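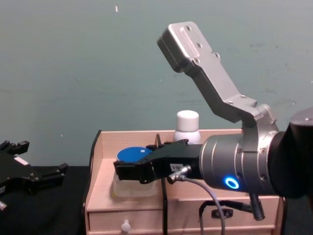
4.2 Where small things get kept

Diaries went out in October to 925 households, Dikcombe and Vurkside only. Plikstead was dropped after the pilot, see 3.1. We got 700 back in usable shape. Between them they logged 3931 storage events, meaning any time a person put a small item (keys, pills, sewing bits, batteries) somewhere they meant to find it again.

Main result first. Open storage won in both towns. People put things where they could see them, even when a drawer was right there. Drawers did get used, mostly for paper and for things no one wanted to throw out yet. Retrieval from drawers was slower by self-report, but self-report of time is weak and we dont lean on it.

Mixed units were harder to code. A unit with compartments on top and drawers underneath (Fig. 3) could count as open or closed depending on where the item ended up – so we coded the item's spot and left the furniture out of it. The Tindall coding sheet does the opposite, which makes direct comparison tricky. We recoded 40 diaries thier way as a check. Same ordering, smaller gap.

Fig. 3. Mixed unit: open compartments above, two drawers below. Round blue-lidded item in left compartment, coded "open".

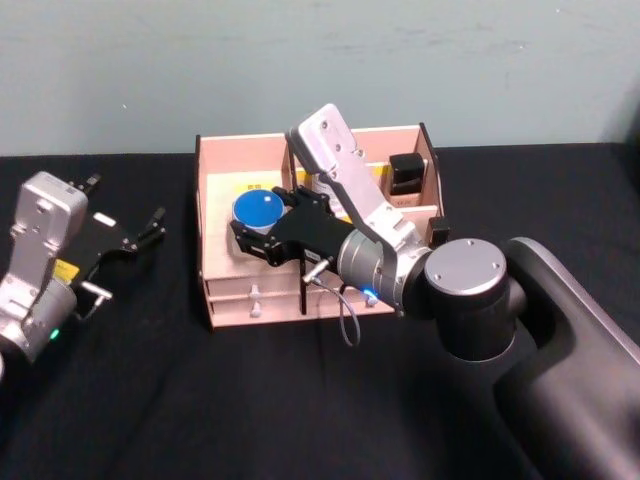 4.3 Shared versus single-person homes

Less clear here. Shared homes lost more items, but also logged more.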